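How a Restaurant Kitchen Works

When you eat at a restaurant, you see the table, the menu and the person who brings your food. Most of the work happens behind a door, in the kitchen. A busy kitchen might make 153 meals in one evening, and each one has to come out hot, on time and the way the customer asked for it.

Who works there?

The head chef is in charge. The head chef plans the menu, orders the food and checks the plates before they leave the kitchen. The second in command is called the sous chef. You say it "soo shef." Sous is a French word that means "under."

Then come the line cooks. Each line cook has a station, which is a spot in the kitchen for one type of cooking. One cook might work at the grill all night. Another makes only salads and cold dishes. A pastry cook makes the desserts and sometimes the bread.

Dishwashers have one of the hardest jobs in the building. If they fall behind, the cooks run out of clean pans and everything slows down.

The morning: getting ready

Consuelo Giraldo is the head chef at Vedero, a restaurant with 108 seats. She gets to work at 9 a.m., but the first customers don't arrive until 5 p.m. The hours in between are for prep, which is short for preparation.

During prep, the cooks wash lettuce, peel potatoes, chop onions and start the soups. They put everything into small containers and line them up at their stations. Cooks call this mise en place (say "meez on plahss"). It is French for "put in place."

"If I have to go looking for the parsley at seven o'clock, I'm already late," says Giraldo.

On a normal day her cooks peel almost 200 potatoes. In May, when there are graduation parties, they peel more.

Tools

Cooks use many of the same tools you have at home, such as knives, spoons, whisks and scissors. Kitchen scissors are handy for snipping herbs or opening bags. Sharp tools have their own rules. Carry them with the point down, and never leave them in a sink full of soapy water where someone could grab the blade by mistake. If you are cooking at home, ask an adult before you use anything sharp. 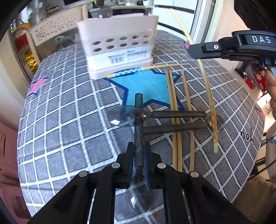 Scissors on a tablecloth with stars.

The evening: dinner service

When customers order, the server sends the order to the kitchen. It prints out on a slip of paper called a ticket, or it shows up on a screen. The person who reads the tickets out loud is called the expediter. The cooks answer "Heard!" so the expediter knows they were listening.

Timing is the tricky part. Suppose a table orders a steak, a bowl of pasta and a salad. The steak takes longest, so it goes on first. The pasta starts later, and the salad is made last. All three should be ready together.

You may also hear people shout "Behind!" or "Hot!" Kitchens are crowded. The first word means "I'm walking in back of you." The second means "I'm carrying something that could burn you."

After closing

When the last dessert has gone out, the cooks put leftover ingredients in the refrigerator and write the date on each container. They scrub the stoves, wipe the counters and mop the floor. The chef looks at what is left and makes a list of food to order for the next day.

Words to know

Prep: getting food ready before cooking starts
Station: the place where one cook works
Ticket: a customer's order, written down for the kitchen
Expediter: the person who reads out orders and checks that they are complete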